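The price on the first page is the small part

When Kosirel decided last winter to buy hand-held grippers, the finance people asked for a quotation and received one within the hour. It had a single line on it. Nestor Rivera, who plans equipment for the company, sent it back to his own team with a question written in the margin: "And where will we put the chopsticks?"

He was serious. Kosirel wants to teach robot arms to tidy kitchens, and for this it needs many recordings of people doing the job with a gripper in the hand. A gripper can be ordered. A kitchen where someone has really cooked is more difficult to order, and it does not appear in any catalog.

Rivera's first budget had money for 20 grippers and almost nothing for the places where they would work. His second budget, which was the one approved, had 10 grippers and a proper sum for homes, travel, spare parts and the hours of the people who carry the tools. He says the second plan was harder to defend in the meeting. Machines look good on a list of assets. A paid afternoon in somebody's kitchen does not look like anything.

I visited in December to see how the money is spent. The task on that day's sheet was a modest one: chopsticks into a utensil basket, on a small table in a home kitchen.

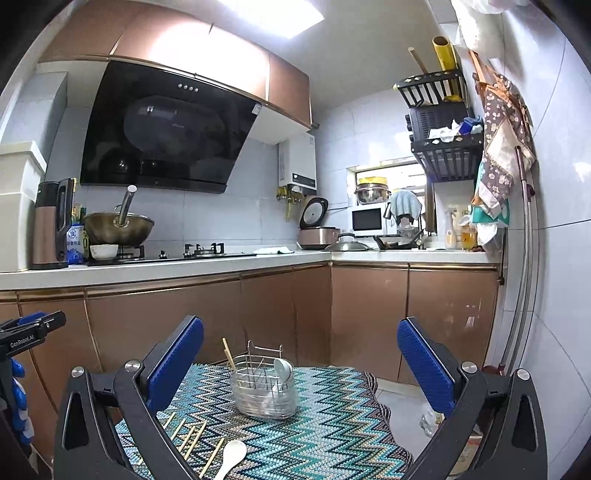

Kimie Murakami
Contributing writer, equipment and purchasing

A chopstick is a good test for a purchase. It is thin, it rolls, and it lies at whatever angle it likes. A basket of steel wire is not much kinder, as the opening is small and the things already standing in it get in the way. On the sheet, a wooden chopstick and a white rice spoon were both written as "utensil." In the fingers they are two different problems, and a buyer who tests only with blocks and cups will not learn this before the invoice is paid.

The finger pads, blue and textured, deserve their own line in the budget. Rivera did not give them one in his first plan. He supposed that pads would last as long as the arms they are fixed to. Now he orders them separately and keeps a box in the office, and he advises other buyers to ask about the delivery time of pads before they ask about the price of the gripper.

The second forgotten item is storage. A full day of recording fills disks quickly, and at Takagi, a smaller company which began the same kind of work in spring, the disks were full before the first month was over. They had to stop for a week and wait for an approval. "We had people, we had tools, and we had no place to save," one of the engineers there told me.

The third is the home itself. Kosirel pays for each visit, and the plan is for 600 visits. Rivera wants kitchens of every size, with a wok left on the burner, bottles beside the stove and a rack full of cups, and he has asked the families not to clean before the team comes. Some of them clean anyway. He has thought about raising the payment for those who do not, but he could not find words for this that were polite.

Should a company rent first? Grindberg, which leases grippers by the month, will say yes, naturally. Rivera also says yes, with one condition. The rental should be long enough to break something. In his opinion a buyer who returns the tool in perfect state has only learned how it looks.

His spreadsheet for next year is already open. The gripper line is in row four now. Above it are visits, wages and transport, and there is a new row at the bottom, for 100 pairs of finger pads, with a note that the amount is to be checked again in the summer.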